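Add a Plarkby switch to the Flostska controller

Before you add the switch, confirm that it runs firmware 5 or later and that UDP port 300 is open between the switch and the controller. Each controller license covers 16 switches.

1. Connect port 2 of the switch to your management VLAN.
2. Log in to the controller and open Devices > Pending.
3. Select the serial number printed on the switch label and click Adopt. 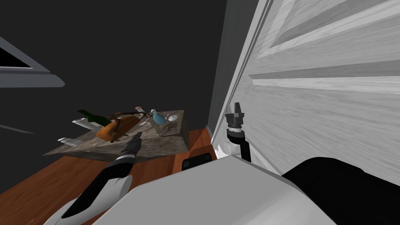 Rendered room with a white paneled door and a stone-topped table.

The switch restarts during adoption – do not unplug it. When the status changes to Online, assign a site and click Save.

If the switch stays in Pending, check that DHCP option 43 is set to the controller address, then repeat step 3. For static addressing, see Configuring Management Interfaces.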